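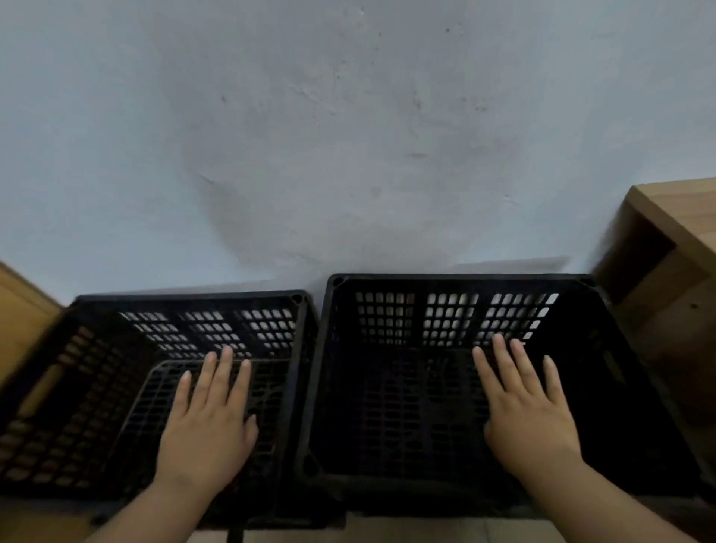

Deux bacs noirs ajourés, côte à côte contre le mur.

Bacs ajourés : vos questions

C'est quoi la différence entre les deux modèles ?
La hauteur surtout. Même plastique noir, même fond grillagé. On nous demande souvent si ça s'empile ensemble : bas sur bas oui, haut sur haut oui, mélangés non.

Je peux en prendre un seul ?
Oui. Vente à l'unité au dépôt d'Ellcombe, ou par lot si vous passez par Vesby. Pour les lots voir avec Kulap Siriwan, pas avec l'accueil.

Ils sont neufs ?
Non, occasion. Triés, lavés au jet, séchés dehors. Rayures normales. Les fêlés partent au recyclage, on ne les vend pas même si vous insistez.

Les trous, ça sert à quoi ?
Aérer. Pommes de terre, oignons, courges, bouteilles, linge de jardin... Pour les petites choses (vis, graines, legos) il faut une doublure, sinon tout passe par les fentes. Un carton découpé suffit.

Et pour la terre, les semis ?
Possible avec du feutre ou de la toile de jute au fond et sur les côtés. Ça sèche vite en été, arrosez plus.

Le fond tient quel poids ?
Pas de chiffre officiel pour ces séries, désolé. Appuyez à plat avec les mains avant de charger : si le fond plie ou craque, on vous l'échange. Répartissez la charge et ne portez pas un bac plein à bout de bras.

Comment les laver à la maison ?
Eau tiède, savon noir, une brosse à vaisselle pour la grille. Pas de lave-vaisselle. Laisser égoutter retourné.

Ça abîme le parquet ?
Si on traîne un bac plein, oui. Collez des patins feutre ou mettez une chute de moquette dessous. Le long d'un mur clair, laissez un peu d'espace, le plastique noir peut marquer.

Il vous en reste combien ?
381 des bas, 103 des hauts au dernier comptage (janvier). La page n'est pas mise a jour tous les jours, appelez avant de faire la route.

Vous livrez ?
Skasthorpe et Ellcombe seulement. Tournée le matin, départ 8 h, commande la veille avant midi. Ailleurs, retrait sur place.

Retour possible ?
Oui sous deux semaines, bac vide et propre. Demandez Clem Hoani au comptoir, gardez le ticket.

Vous reprenez les vieux bacs ?
Les noirs ajourés oui, tous formats. Les bacs pleins et les caisses en bois non, on n'a plus la place.

Une question qui n'est pas dans la liste : passez au dépôt ou laissez un message, on rapelle en fin de journée.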